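README - clothes folding set, Vistham table

Last touched 10/8/20 by Moushumi Seneviratne. Bits still missing, see the end.

What's in it

Pictures and notes of clothes being picked up, pulled straight and folded on a table. Everyday things, shirts and trousers mostly. Picked for being soft and awkward. No ironing beforehand, creases are part of it.

One folder per garment type. Inside each: pictures, a notes.txt, and a list of which garment was which. Names are colour first, then type, so red_shirt, teal_trousers. Please keep to that, Ilona Szabó spent most of July renaming things called top_new and top_new_b.

Red cloth

Plain colour, no pattern, so the folds only show up as light and dark. Slightly fuzzy surface. Worth knowing if you are marking creases - on the strong red the shallow ones are easy to miss. Turn the brightness up before you decide there isn't one.
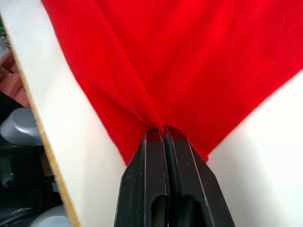 Marking rules for creases. A crease is a line you could follow with a finger from one end to the other. Bunching is anywhere three or more creases run into one spot. Dont mark both in the same place, bunching wins. Arsalan Lashari did the first batch with the old rule (two creases), those are tagged v0 and should be left out of any totals.

Trousers

Elasticated cuffs are the nuisance. They gather the cloth up so a leg never lies properly flat, and the edge you want to fold along keeps wandering. Mark the cuff as its own part, separate from the leg. Waistband the same. If the trousers are pulled out lengthways put "stretched" in the state column even when there are wrinkles across the middle, wrinkled is a seperate column.

Shirts: collar direction goes in the notes (back, front, left, right, seen from the front of the table). A folded one lying by while something else is being worked on gets state "waiting". Labels at the neck count as visible if you can see any of the label at all, you dont need to be able to read it. 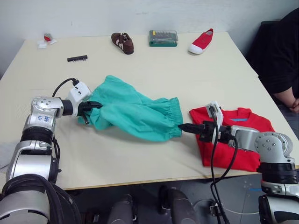 Table

White top. Pale clothes hard to pick out against it, expect rough outlines there. Small things along the back edge are left in on purpose - shoes, packets, cases, whatever - and get one tag only, "other". No need to say what they are. Only tag them if they are on the table.

Known problems

- teal comes out as green or blue depending on who was marking. Search for both.
- 2 garments have no type, Eylül Gündoğdu has the list
- checker script stops at 200 rows, run it again from where it stopped

To do

Second pass on cuffs. Socks?? Ronaldo Figueiredo to say.

Questions to Moushumi, spelling fixes just make them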